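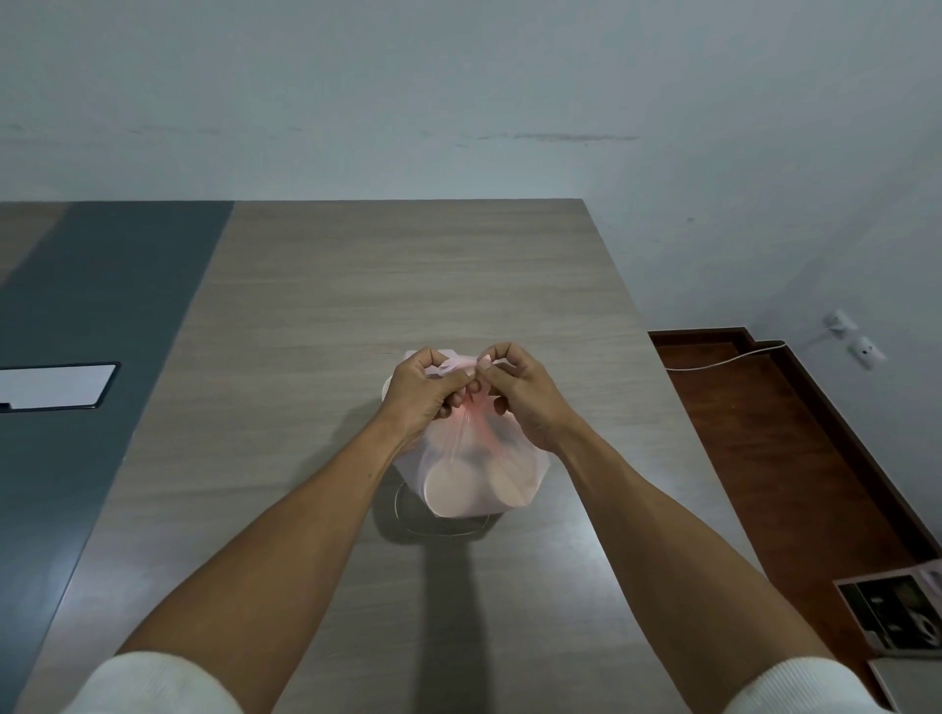 Cups after meetings: stack, bag or bin?

Posted in: Shared Offices > Kitchen and Cleaning

fengying_d
We share a meeting room with the company next door, Tanabe, and whoever used it last is supposed to leave the table clear. We mostly do. The question is how. I put the used paper cups in one of the thin pink bags, tie the handles in a knot and carry it out. A coworker says this wastes a bag every time and that the cups should go straight into the bin in the hallway. The bin has no lid and it fills up before lunch. What do other offices do?

tiago_bastos
Bag. Coffee drips out of the cups on the way to the hallway and then somebody has to mop. Make sure you knot it tight, those thin handles slip.

pskoryk
I would not use a bag for a few cups. Stack them one inside the other, pour the leftovers in the sink first, and a tall stack takes hardly any room in the bin. We buy sleeves of 100 and a used stack is not much bigger than a new one if people don't crush them.

fengying_d
They do crush them. Also the sink is at the other end of the floor.

The clean cups are a separate problem. We keep them on top of the white cabinet, at the end with the printed pattern, the one with frying pans and teapots. I like them upside down in a stack so no dust gets in.

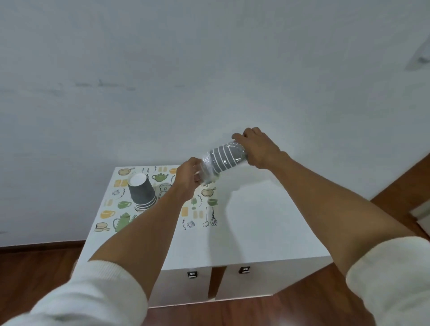
People take one from the stack, put it back if they change their mind, and then I don't know if it was used. I have started throwing out the top one in the morning. If anyone has a better system I would like to hear it.

baoshan
Cup dispenser. The tube kind that goes on the wall. Ours is from Erkix and it has been up for 2 years. People can't put a cup back in, so that solves it. You need two screws and a wall that will hold them.

pskoryk
Agree on the dispenser. Still disagree on the bags. One bag per meeting, a few meetings a day, add it up over the year. We worked it out at my last job and it came to 900 bags for one room.

tiago_bastos
That is if you use a new bag every meeting. Leave one bag open on the cabinet and tie it at the end of the day.

fengying_d
I tried leaving one out in August and it smelled by the afternoon. Milk.

What I do now is go along the table with the bag open in my left hand and put the cups in on their sides with the right. They go in easier that way than standing up. It takes a couple of minutes, and I wipe the table after. Coffee rings come off the wood-grain part without any trouble. The dark stripe down the middle shows every streak, so I go over that with a dry cloth. I also keep the wet cloth away from the little flush cover in the stripe.

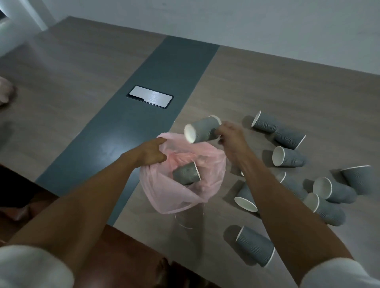 Peiyu Jia: We have the same argument at our place and ended up with mugs. Each person washes their own. It cut the trash down a lot, but there are always 2 or 3 mugs left at the end and the same person washes them.

pskoryk
Mugs are the right answer if there is a sink nearby. She said there isn't.

fengying_d
Right, and Tanabe brings visitors in, so it has to be paper for them anyway. I will ask about the dispenser. Baoshan, does it take the gray cups with the white rim or only the narrow ones?

baoshan
Depends on the rim. Measure across the top and check it against the size on the box before you order. Ours came with two collars for different sizes and I only needed the bigger one.

tiago_bastos
And keep the bags.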